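Ports and Shipyards, Unit 4
Dry Docks, Floating Docks and How a Yard Gets Chosen
Handout to go with the May lectures. Instructor: Ghazal Azimi

Welcome back, everyone. Last time we left our ship sitting at anchor with a fouled hull and an owner who was losing money by the hour, and I promised we would get her out of the water this week. So let's do that, and let's take our time over it, because the docking itself is the part students tend to hurry through on the exam and then wish they hadn't.

There are three common ways to get a ship dry. The oldest is the graving dock, a long basin cut into the shore with a gate at the seaward end. The ship floats in, the gate closes, the pumps run, and she settles onto blocks that were laid out beforehand to match her docking plan. A graving dock lasts a very long time if the walls are looked after, but you can't move it, and you can't easily make it wider when ships get wider (which they always seem to do!).

The second is the floating dock. Picture a big steel tray with tall walls on two sides. Flood the tanks and it sinks, bring the ship in over it, pump the tanks out and up they both come. Yards like them since they can be bought secondhand, towed in and put to work fairly soon. They do need deep water underneath, and a harbor that silts up will give you trouble year after year.

The third is lifting the ship, either on a platform worked by hoists or up a sloped slipway on a cradle. We will keep mostly to smaller vessels here. The nice thing about a lift is that once a ship is up, she can be rolled sideways onto a work berth, and the lift is free for the next one.

A worked case: Irholm and Prokbridge

Our two study ports are Irholm and Prokbridge, and please keep your port sheets handy. Irholm has a graving dock and a good deep channel. Prokbridge has a floating dock rated to lift 2000 tonnes and a lift platform rated at 1000. The vessel is the coastal freighter Todorova, with a docking weight of 151 tonnes less than the platform's rating. On paper, then, she can go up on the Prokbridge platform.

On paper is where I want you to slow down. Rated lift is the total, and the load is never spread evenly. A freighter with her engine room aft puts a lot of weight on the last few blocks, so you need the load per meter of keel too, and you need to check it against what each pair of hoists can carry. Work that through before you read any further, and bring your sums along even if they came out strange. I'd much rather see a strange sum than a blank page.
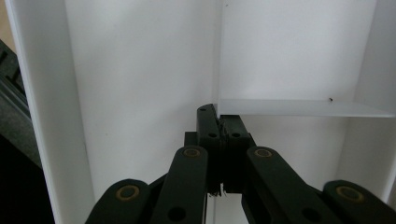
Why would an owner pay to send a ship to a yard farther away?
Usually it comes down to the waiting time. A closer yard with a full dock can keep a ship idle for days, and those idle days often cost more than the fuel for a longer trip. Price, steel stock and the yard's record with that class of ship all come into it as well.

For next time, please read the Clulerach concession summary, and pay special attention to who pays for dredging once the yard is open. It's a dull few pages, I admit, and I still find something new in it each spring. Then write a page on whether Todorova should go to Irholm or Prokbridge, with your block loads attached.

Submissions go in box 2941, by noon please. If the box is full, slide yours under my door.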